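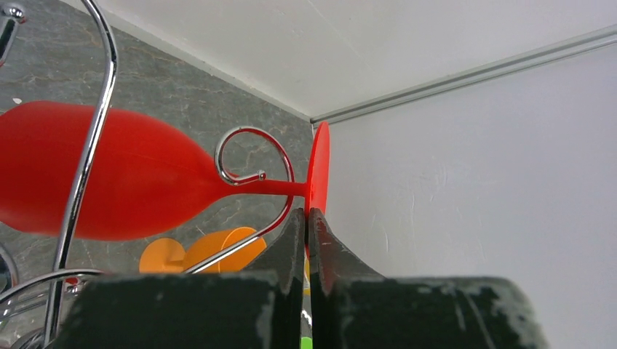
Despina Toma organise des banquets de mariage depuis neuf ans et n'a jamais vu un plan de table survivre à l'apéritif. « Le mien date de décembre, il en est à sa septième version, et l'oncle est toujours à côté de son ex-femme », soupire-t-elle. Chez Fatura, sa petite maison, on compte large : 540 couverts pour la plus grosse noce, deux familles, deux orchestres, un seul parking. Sur la vaisselle, elle a renoncé à la noblesse. Un verre à pied en plastique rouge lui paraît très défendable après minuit. « Le cristal, c'est pour ceux qui restent assis. »

Les discours l'inquiètent davantage. Elle accorde sept minutes au témoin, qui en prend vingt. « Il commence toujours par dire qu'il sera bref. À ce moment-là, je préviens la cuisine. »
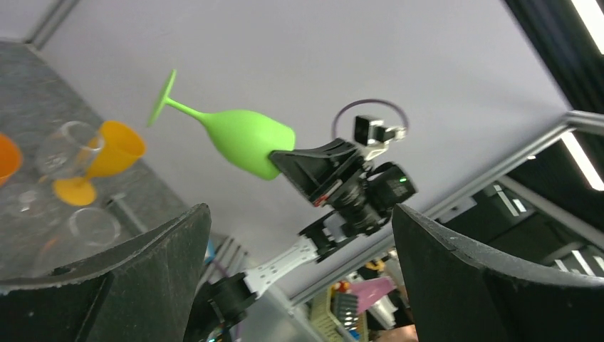
Le verre à pied, version vert citron.

Et son propre mariage ? À la mairie, avec deux témoins et un sandwich. Karim Najjar, son associé, était l'un des deux. Il assure avoir préparé un discours. « Il l'a toujours dans sa veste, répond-elle. Qu'il l'y laisse. »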